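Con fecha 20 de marzo de 2000 dejo constancia en este cuaderno de la revisión del reglamento de préstamo de la biblioteca vecinal de Ponce. El plazo ordinario pasa a 20 días, con un máximo de dos renovaciones.

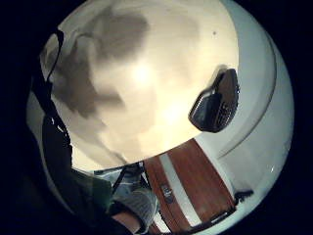
Ximena Núñez objetó que el plazo resulta corto para las novelas extensas y solicitó mantener el régimen de enero. Su observación consta en acta.

El catálogo reúne 508 títulos. Las reservas se atenderán por orden de solicitud.
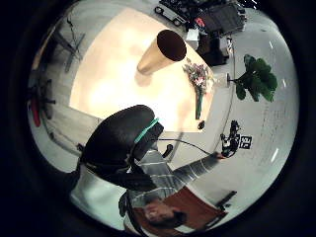

La consulta en sala continúa sin inscripción previa. Se ruega no retirar de ella los diccionarios ni los atlas. Un vaso alto como el que se ve sobre la mesa deberá mantenerse apartado de los volúmenes abiertos, conforme al artículo 12. Las donaciones se recibirán previa entrega de una relación firmada.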